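Gotness re-release of the court shoe, is the price fair?

Started by gotnes_fan84, 12/29/18

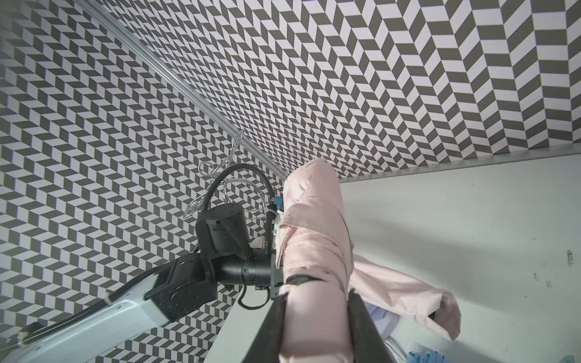

Topic: Gotness court shoe, second release
Forum: Sneakers and Streetwear > New Releases

gotnes_fan84 wrote:
Hello all. I read that Gotness will bring back the court shoe in February, in the gray and the cream color. The shop Jastov has it on the list for 103 dollars. I have owned the first release for many years and I like it very much, but this price seems high to me for a shoe with the same sole. Does anyone know if something in the shoe has changed? Please excuse my English, I write slowly but I try to be correct.

lowtop_larder wrote:
Same last, new lining. The first one had that mesh that tore at the heel. I think 103 is fine. Everything went up.

pavement_36 wrote:
Fine for who? The first release was 84 at the same shop. The lining does not cost them 19 dollars a pair.

lowtop_larder wrote:
I didn't say it did. You are also paying for the box, the ads and the tracksuit guy in the ads.

gotnes_fan84 wrote:
Thank you both. I did not know about the lining. My pair is torn exactly in this place, on both heels, so for me it is an important change. But I agree with pavement_36 that the difference is big. In the ad they speak a lot about the music of that time and very little about the shoe.

quietsole wrote:
The music connection is real though. People wore these to shows when the brand was only sold in two or three cities. I don't mind them telling that story again.

pavement_36 wrote:
People wore them because they were cheap!! That is the story. Now they sell the story and the shoe is not cheap.

quietsole wrote:
Both can be true. I bought mine for the color and wore them until the toe opened.

gotnes_fan84 wrote:
I have one more question, about size. With the old pair I took a half size more than usual. If the lining is thicker, must I take a full size more? I can not try them, the nearest shop is far from my town.

lowtop_larder wrote:
Stay with your half size up. The new lining is thin, it is just woven tighter. A full size will slip.

shaikh_store_regular wrote:
I disagree. I tried the sample pair at Shaikh and it was narrow across the front. If you have a wide foot, go a full size up and use a thicker insole.

lowtop_larder wrote:
Was that the gray or the cream? The cream is leather and it gives after a week. The gray has the coated upper and doesn't give at all.

shaikh_store_regular wrote:
It was the gray. OK, that would explain it.

gotnes_fan84 wrote:
This is very useful. I prefer the cream, so I will order a half size up as before. Does somebody know if Jastov accepts returns of shoes which were tried on inside the house only?

quietsole wrote:
They took back my Gorka jacket with no questions, but I had kept all the tags. For shoes, keep the paper in the toes and don't walk on a hard floor.

pavement_36 wrote:
Or wait until they go on sale. The last Gotness release was 36 percent off after 3 months.

gotnes_fan84 wrote:
I have thought about this also, but in my size the cream would be gone by then. I will order on the first day and write here how they fit.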